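Project report: teaching a two-arm robot to fold a towel by remote control
Ryszard Gajewski and Szymon Marciniak

26 shares | 2 comments

The aim of the project was to establish whether a folding task could be taught by guiding the robot remotely, without writing out each movement. The arms were operated by one student at a time, and every attempt was recorded as a demonstration. Of the 4,000 demonstrations made between September and March, 3,815 were kept for training. The remainder were rejected on review, mostly for late or uneven grasps.

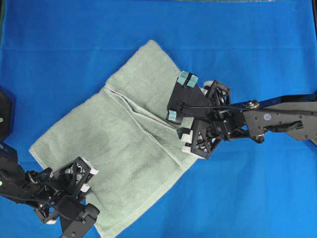
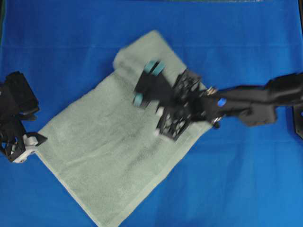
Figure 1. Both arms at the towel during folding work, blue cloth surface.

Operators were asked to move slowly near the fabric and to avoid pauses, as long pauses were copied by the trained model. Terry proved harder to grip singly than thin cotton. A second towel size remains to be tested.

Comments

Malinowski: Were both operators' demonstrations used in equal number?
S. Marciniak: Very nearly. The split is given in the appendix.

Related reports
Cukby: sorting cutlery by hand guidance
Dimuneo: a low-cost control handle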